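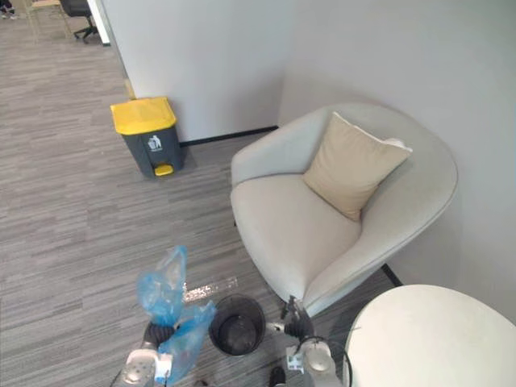
WORKPLACE / INTERIORS
The unstoppable rise of the office armchair
December 26, 2022
246 shares | 14 comments

At some point in the past few years, somebody decided that office workers should sit in tubs. You will know the sort of chair. It is pale, it is round in the back, and it wraps its arms about you like an aunt at a wedding. It comes in pairs, it comes with a square cushion in a colour the catalogue calls oatmeal, and it lives in whichever corner was left over once the desks had gone in.

I have spent more of this year than I would like sitting in these chairs. In October alone I managed three lobbies, two landings and a sort of alcove at Treradari, where I was kept waiting long enough to form views on the carpet. It was grey carpet tile with stripes in it. It is always grey carpet tile with stripes in it. The stripes are there to hide what people tread in, and they do it very well, though if you stare at them after lunch they begin to swim.

The armchair corner has a job title these days. At Treradari it is a "touchdown space". At Flirnora, a furniture supplier that will sell you the entire corner in one go, it is a "soft setting", and the brochure offers it in 1,184 combinations of fabric and leg. I asked which was the most popular. Pale grey, they said, with the dark leg. And after that? A slightly different pale grey.

What the brochure leaves out is the bin. Every soft setting has one sooner or later, because people who sit down in comfort also unwrap things, and the bin is never part of the scheme. It comes from another department and another budget. So you get a chair chosen by people who use the word "palette", and next to it a dark grey pedal bin with a lid of the brightest yellow, bought by someone who wanted it found. I have come to prefer the bin. It tells you what it is for, with a little picture on the front, and a yellow pedal in case you were still wondering.

The chair gives you no such help. Are you meant to work in it? You can't, your elbows are up by your ears. Are you meant to hold a meeting? You can, provided it is short and you don't need to write anything down. The cushion has to go somewhere, and there is only one place for it, behind you, where it pushes you forward until you are perched on the front third of a seat that cost someone 1,047 pounds.

Then there is the table, small, round and white, set between the pair with room for one laptop or two drinks. Mostly it holds a bottle of water. You can never tell if that was put out for visitors or left by the last one, and so it stays.
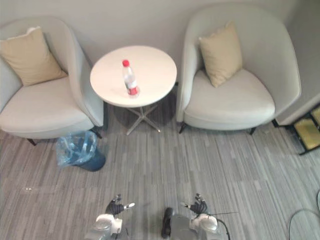 Quintero, who has had a pair on the second floor since the spring, won't hear a word against them. The chairs, I was told over there, are the only seats in the building that people cross the room to use, and most of the best decisions get made in them, generally by two people who had meant to be getting coffee. The desks are for looking busy. As for the cushions, you simply put yours on the floor.

I hadn't thought of the floor. I tried it the next time, at Priren, and I will admit that the seat is a good deal deeper than I had given it credit for. I sat right back. The arms came up on both sides, the telephones went faint, and for several minutes I had no wish to be seen by whoever I had come to see.

Getting out again took two attempts. I put the cushion back on its corner, the way they like it, and went in to my meeting, where the chairs were black and had wheels.

Share this article | Read 3 more in Interiors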